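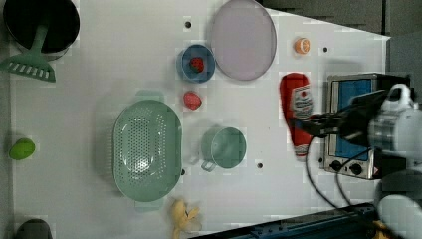

Farzana Debnath escribió:

> Hola a todos:
>
> Leí el mensaje sobre las demostraciones con objetos de cocina y tengo
> una duda de método. En nuestro laboratorio enseñamos siempre con la
> mano puesta en el brazo, en modo de compensación de gravedad, y los
> movimientos salen bastante limpios. Cuando probamos el mando a
> distancia, las personas nuevas dudaban mucho delante del objeto,
> abrían y cerraban la pinza dos o tres veces, y la política aprendida
> repetía esas dudas como si fueran parte de la tarea.
>
> ¿Ustedes borran esas demostraciones o las dejan? ¿Y cómo deciden
> cuándo una persona ya está lista para grabar? En Cordeiro nos piden
> un criterio por escrito antes de noviembre y no quisiera inventarlo
> yo sola.
>
> Un detalle más: ¿la botella de kétchup la ponen siempre tumbada?
>
> Farzana

Estimada Farzana, estimada lista:

Gracias por las preguntas. Contesto por partes y pido disculpas de antemano por mi español, que todavía es más de leer que de escribir.

Primero, sobre las dudas delante del objeto. Nosotros también las tuvimos, y muchas. En la primera ronda de Tundgate grabamos 74 demostraciones por control remoto y tuvimos que apartar 17. No las borramos. Las pasamos a una carpeta separada, con una nota de una línea escrita por la misma persona que manejaba el mando: "cerré demasiado pronto", "no veía bien el borde", "cambié de idea". Estas notas nos sirvieron más que los vídeos, y recomiendo pedirlas en el momento, porque al día siguiente ya nadie se acuerda.

Lo que sí dejamos dentro son las correcciones verdaderas. Si la pinza llega torcida y el operador retrocede un poco, gira la muñeca y vuelve a entrar, eso es información buena para el robot. Lo que apartamos es la pausa sin motivo y el abrir y cerrar en el aire. Reconozco que la frontera no es muy clara. Cuando no nos ponemos de acuerdo, la demostración queda dentro, pero con una marca, y entrenamos con ella y sin ella.

Segundo, cuándo una persona está lista. Nuestra regla es sencilla: 30 minutos de práctica libre, sin grabar nada, y después 12 intentos seguidos de la misma tarea. Miramos solamente los últimos. Si en ellos el movimiento de acercamiento ya es uno solo, la persona empieza a grabar. Si no, descansa y repetimos por la tarde. No la consideramos una prueba de habilidad, y conviene decirlo a los operadores, que se ponen nerviosos y aprietan más el mando.

Tercero, la botella. No siempre está tumbada. La colocamos de pie y tumbada, y cuando está tumbada cambiamos la dirección en cada intento. Tumbada en diagonal es la postura que más cuesta por control remoto, porque el operador tiene que alinear los dedos con un cuerpo redondo que no está paralelo a nada. Pedimos que la agarre por el medio. Al principio algunos la cogían por el tapón, y el resto colgaba y giraba.

También aprendimos a no ordenar la mesa. Al comienzo poníamos sólo el objeto de la tarea y las demostraciones eran muy bonitas, pero el robot se perdía cuando encontraba otra cosa al lado. Ahora el colador, la taza, el plato y la fruta de juguete se quedan en la mesa, aunque la tarea sea sólo con la botella. El hornito también se queda, y esto obliga a pasar el brazo por encima de él. Un operador con la mano en el brazo lo hace sin pensar. Con el mando hay que enseñarle antes que suba primero y que baje después.

Sobre guiar con la mano, no estoy en contra. Para trayectorias suaves me parece mejor que el control remoto, y la gente aprende más rápido. Tenemos dos problemas con ello. El primero es que la mano de la persona aparece en las imágenes y tapa justo la parte que interesa. El segundo es que quien guía siente la fuerza en sus propios dedos y la usa para decidir, mientras que nuestro robot no la mide bien y no puede repetir esa decisión. Con el mando la persona ve casi lo mismo que verá la política, con las mismas limitaciones. Si en su laboratorio tienen un buen sensor de fuerza en la muñeca, quizás este segundo argumento no vale para ustedes.

En Akstead hacen una mezcla: guían con la mano las primeras demostraciones, reproducen el movimiento sin persona y graban las imágenes en esa reproducción. No lo he probado y me gustaría saber si alguien de la lista tiene experiencia, sobre todo con objetos que ruedan.

Puedo enviarle nuestra hoja de criterios, una página y media, para que la adapte. Está en inglés y tiene algunas partes muy propias de nuestro mando Fetden, que puede quitar sin problema. Escríbame fuera de la lista, por favor, que los archivos adjuntos aquí no pasan.

Un saludo cordial,
Shanthi Siddiqui

P. D.: Me faltó decir que cambiamos de operador después de cada tanda. Con una sola persona el robot aprende también sus manías, y la mía es entrar siempre por la derecha.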